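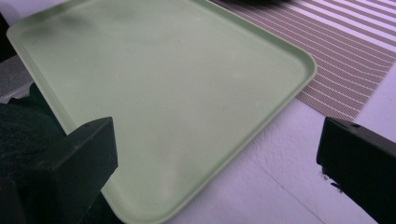

My sister said over the phone that she would never sit through a haunted lighthouse comedy with subtitles, and that if I made her do it I owed her dinner. I owe her dinner. She laughed so hard in the first half hour that the people in front of us turned around, and then she grabbed my arm during the staircase part and left marks.

So, Tromach! I've been waiting for this one since the first teaser, which was just a foghorn and a man eating soup. If you've been reading me for a while you know I have a soft spot for scary movies that are also silly, and they're so hard to find done well. Usually the jokes let all the air out of the scares, or the scares show up late and feel like they wandered in from another movie. Tromach gets both going in the same scene and keeps them going.

The setup is simple. A couple inherits a lighthouse on an island, they plan to turn it into a bed and breakfast, and the previous keeper hasn't left, even though he died a very long time ago. He's fussy about the curtains. He hates the new kettle. For a good while that's the whole movie, a dead man being annoyed about home improvement, and I would have happily watched two more hours of it.

Then the lamp goes out, and I'm not going to say anything else about the plot. I will say that the sound is incredible. There's a scraping noise that starts on the left side of the theater and moves very slowly behind you, and I knew it was a speaker and I still looked.

We saw it at the Corkik, which is the old single-screen place I'm always going on about. They fixed the heat! They still have the good popcorn with the real butter, and the seats in the back rows still lean a little too far, so get there early and sit in the middle. The late show was close to full, for a subtitled movie in February, which made me so happy. A crowd really helps with this kind of thing (somebody near the aisle kept whispering "don't open it" and she was right every time).

A few things I loved, in no order. The wife is the funny one and the husband is the one who screams, and the movie never makes a big deal out of that. The soup comes back. The cat is fine, for everyone who needs to know that before buying a ticket, and I always do. The closing song is sung in character by the ghost and I have had it in my head for 4 days.

What didn't work as well for me: there's a subplot with a ferry captain and a missing ledger that eats up a lot of the middle, and I think it was mostly there to set up a sequel. My sister liked it more than I did. She also thinks the ledger will turn out to be a fake, and we argued about it all the way through dinner.

If you want something to go with it, try to track down Buvis, from 2000. It's by the same director, shot for almost no money in what looks like one apartment, about a family whose wallpaper is haunted. It's rougher, and the picture quality on the copy I have is pretty bad, but you can already see him working out how long to hold on an empty hallway before anything happens. The grandmother in that one might be my favorite horror comedy character ever. I've watched it twice since Tromach and I'm probably going again tonight.

Next up for me is Chang, the opera house one, which the Corkik is getting in a couple of weeks. I've stayed away from the full trailer on purpose. All I know is that there's a chandelier and a very tired stage manager, and that's plenty to get me in the door. If you've already seen it somewhere, please keep it out of the comments until I've gone!

And tell me what you thought of Tromach. Especially the kettle scene. I have a whole theory about the kettle.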